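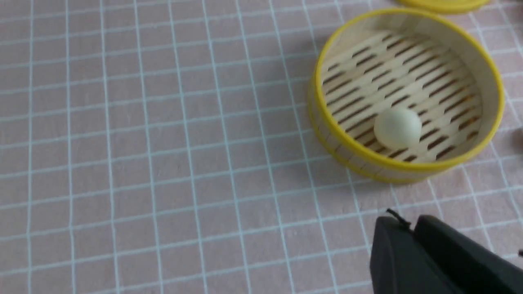

The dumpling shop on the ferry road in Pornton opens at eleven and closes when the dough is gone. Its owner moved there from Skundesau in August, after 19 years of cooking for other people.

By Staff Writer
Sat 19 September

626 shares | 2 comments

"I wanted a short menu," she says. "Pork and cabbage, or mushroom. If you want noodles, there's a good place two doors down."

She makes the dough at six each morning and lets it sit while she chops. The flour comes from the mill at Pluldale. She tried a cheaper one for two weeks and went back. "It tore when I pleated it. I was throwing out too many."

Rent was the hard part. The first landlord wanted a year up front, and the second wouldn't allow steam. The present unit used to be a key cutter's, and the vent had to go out through the back wall. 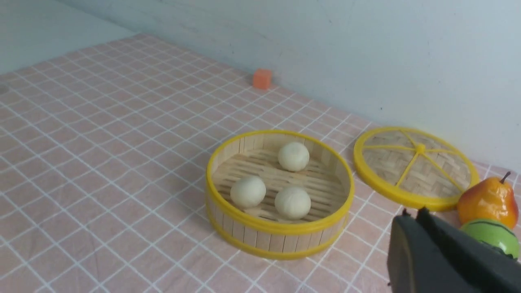
Pink check cloth on the table.

Lunch is mostly people from the boatyard. Evenings are slower, and she is thinking of dropping Tuesdays. She has been asked to open a second shop in Frei and has said no for now.

"I'd have to teach somebody the folding," she says. "I'm still fixing my own."

Recent
Pornton ferry moves to winter hours
Pluldale mill to sell direct on Saturdays
Frei market looks for new stallholders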